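Carkance opens its refill table in Clurkstead and asks the town to bring its empties

Clurkstead, Sat 2 December — Carkance, the household refill shop that many people in the town will know from its years on the Vasgate market, has opened the doors of its first permanent room, and would very much like its neighbours to come in, sit down and bring whatever jars and bottles they have been keeping at the back of the cupboard.

The new room is built around one long table. Everything that comes into the shop goes across it, and most of what the team has learned about bottles, jars and lids has been learned standing at its edge with a cup of tea going cold. 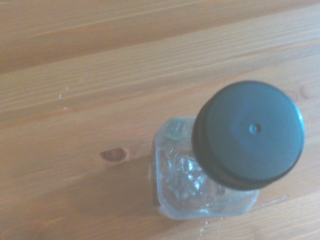
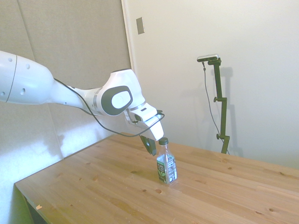 On the table at Carkance, Clurkstead: a small clear jar with a dark screw-on lid, and a clear drinks bottle with a black cap.

The idea behind the refill table is a simple one, and it began with a question that customers on the market kept asking. People were happy enough to buy their rice, their lentils or their washing-up liquid loose, but they were never quite sure whether the container they had brought along was the right one. Would the lid hold? Was the neck too narrow for oats? Could a bottle that had held squash be used for something else afterwards, or would it always taste a little of orange? On a busy market morning, with a queue behind and rain coming in under the awning, there was seldom time to give anybody a proper answer, and a good many people went home with a paper bag when they had really wanted to fill a jar.

"I used to feel dreadful about it," said Zuzana Lukáč, founder of Carkance. "Somebody would have carried a bag of jars all the way up the hill, and I would be weighing out chickpeas for three other people and could only say, oh yes, that one looks fine. I wanted a place where we could put the jar down between us and have a look at it together. That is really all the table is for, and I am so pleased that we have finally got one that doesn't fold up!"

Visitors to the new room can bring clean, empty containers of any make and shape and have them looked over free of charge, whether or not they go on to buy anything. A member of the team will try the lid, check the rim for chips and the body for cracks, and suggest what the container might be good for. Small jars tend to be put forward for spices, seeds and bicarbonate of soda. Wide-necked ones are best for flour and oats, as anyone who has tried to coax porridge oats through a narrow neck will understand. Drinks bottles are a slightly different matter. The team will not fill a used one with cleaning products under any circumstances, even with a fresh label on it, and asks people not to do so at home either. They are welcome at the table all the same, and if they can't be found another job they can be left in the recycling crate by the door.

Containers are weighed empty before they are filled, and the weight is written on a small tag that the customer keeps. The tag can be used again on every later visit, so a favourite jar only needs to be weighed the once. Anyone who arrives without a container, which happens to all of us, can take one from the shelf of washed jars that other customers have passed on. There is no charge for these, though the shop does ask that they come back in the end, or that something else comes back in their place.

The lids have turned into something of a project of their own. When word went round that the shop was moving indoors, customers began handing in lids that had lost their jars, and by the time the keys were collected there were more than 400 of them. These have now been sorted by width into 52 drawers in an old haberdasher's cabinet that came with the building. Anyone with a jar and no lid is invited to bring it in and try their luck.

"It sounds like a small thing, a drawer full of lids, but you should see people's faces when one goes on and turns properly," said Afonso Gouveia, who looks after the room from day to day. "We had a lady in during our first week with a pickle jar that had belonged to her mother. She had been covering it with a saucer for I don't know how long. We went through four drawers and she was ready to give up, and then there it was, a plain black one, nothing special to look at. She bought some bay leaves to put in it and stayed for the rest of the afternoon."

Alongside the table, the shop now carries 70 loose goods, up from the handful that could be fitted on to the market stall. They include rice, pulses, pasta, dried fruit, nuts, tea, salt, sugar and several sorts of flour, with soap flakes, laundry liquid and washing-up liquid kept at the far end, well away from the food. The spices are supplied by Zou, a family-run importer in Vasgate that has worked with Carkance since its earliest days on the market and has very kindly agreed to let the shop order in smaller amounts, so that what is in the jars is always reasonably fresh. Zou will also be sending someone over in February for an afternoon of tasting and grinding, and there will be more about that nearer the time.

The table will be put to use in the evenings too. From the new year the shop will hold cupboard evenings, at which up to eight people can sit down together and talk through the best way to store what they have at home. They are meant to be friendly and unhurried. Those who come are asked to bring two or three containers they don't know what to do with, and any packet that they are tired of closing with a clothes peg. Someone from the shop will talk about keeping moths out of flour, how to get the smell of garlic out of a lid (a night with dry bicarbonate of soda works well, and so does a sunny windowsill if you have one), and how to soak off a stubborn label without scratching whatever is underneath. Tea and something from the oven are included, and places can be booked at the counter.

A good deal of thought went into making the room an easy one to visit. The door opens straight on to the pavement with no step, the heavier sacks are served by staff so that nobody has to bend or lift, and there are chairs for anyone who would like to sit while their shopping is weighed. Parents have asked whether children may help with the filling, and the answer is yes, gladly, as long as a grown-up holds the jar.

Customers of the Vasgate market need not worry that they have been forgotten. The stall will carry on in its usual place next to the fish van, with a shorter list of goods, and orders can be left there for collection in Clurkstead or the other way about. Weighing tags from the stall will be honoured in the shop, including the old brown ones with the string, which the team is always rather glad to see.

"We were very happy on the market and I still am, I love a cold morning out there," said Zuzana Lukáč. "But I did want to be able to say to people, come in, take your coat off, what have you got in the bag? It has been lovely to see who has come through the door. Some of them have shopped with us for years and we had never once had a proper conversation."

The room will be open during ordinary shop hours, with the table staffed throughout. There is no need to book for a daytime visit. Containers should be washed and completely dry before they are brought in, with the lid carried separately if possible so that no damp is trapped inside, and old food labels are best taken off at home. Glass that is chipped at the rim can't be filled.

Notes to editors

Carkance sells loose food and household goods from its shop in Clurkstead and its stall on the Vasgate market.

Afonso Gouveia is happy to show reporters and local groups round the room, lid cabinet included, and asks only for a day's warning so that he can get a cake in.

Requests for interviews with Zuzana Lukáč should be left at the shop counter or at the stall, marked for her attention.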